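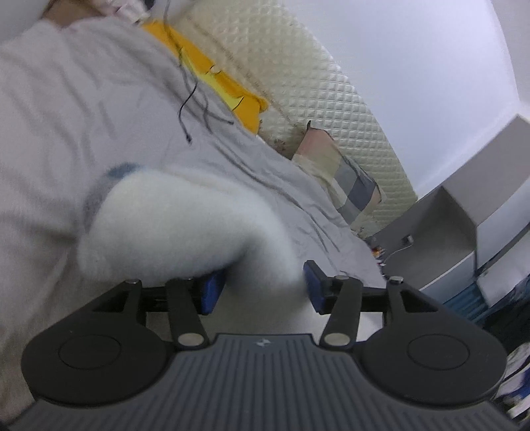

Section 4. Installing the Lolteck Under-Sink Water Filter

Read this section through before you begin. The filter fits a standard cold water line and can be installed with an adjustable wrench, a drill and a bucket. If your supply line is rigid pipe with no shutoff valve, have a plumber add one first.

4.1 Before you start

Clear out the cabinet and wipe down the floor of it. Check that the carton contains the filter head, one cartridge, the mounting bracket, two screws, the feed tee, the tubing and the faucet with its washers. If a part is missing, contact the Plelgate parts desk with the serial number from the label on the filter head.

CAUTION: Use on the cold water line only. Hot water will damage the cartridge and may cause the head to crack.

4.2 Mounting the bracket

1. Hold the bracket against the side wall of the cabinet. Leave at least 7 inches of free space below the bottom of the cartridge so it can be removed later.
2. Mark the two screw holes with a pencil.
3. Drill pilot holes. Do not drill through the cabinet wall if a dishwasher or oven is on the other side.
4. Drive in the screws until the bracket is snug, then hang the filter head on it. The arrow on the head must point toward the faucet.

Note: On thin cabinet walls, screw a block of scrap lumber to the wall and mount the bracket on the block.

4.3 Connecting the feed tee

1. Close the cold water shutoff valve.
2. Open the kitchen faucet to release the pressure, and leave it open.
3. Place the bucket under the valve and disconnect the supply hose.
4. Thread the feed tee onto the valve by hand. Finish with a quarter turn of the wrench.
5. Reconnect the supply hose to the top of the tee.

CAUTION: Do not use pipe compound on the plastic fittings. The rubber washer makes the seal.

4.4 Running the tubing

1. Measure from the tee to the inlet side of the head and add a few inches of slack.
2. Cut the tubing square with a sharp knife. A slanted cut will leak.
3. Push the tubing into the fitting until it stops, then pull back gently to check that it holds.
4. Repeat for the line from the outlet side to the faucet.

Keep the tubing clear of the garbage disposal and of any sharp edges. To release a tube, turn off the water, press the collar in with a fingertip and pull the tube straight out.

4.5 First use

1. Insert the cartridge and turn it to the right until it clicks.
2. Close the kitchen faucet and open the shutoff valve slowly.
3. Check each joint with a dry paper towel.
4. Open the filter faucet and let it run for five minutes. The water may look gray at first from fine carbon dust.
5. Check the joints again after an hour.

Replace the cartridge after 400 gallons or six months, whichever comes first. Households with the larger Kaewmanee cartridge can go to 500 gallons. Write the date of the change on the sticker supplied and put it inside the cabinet door.

If a joint still drips after the tube has been cut again and reseated, go to Section 6, Leaks and Low Flow.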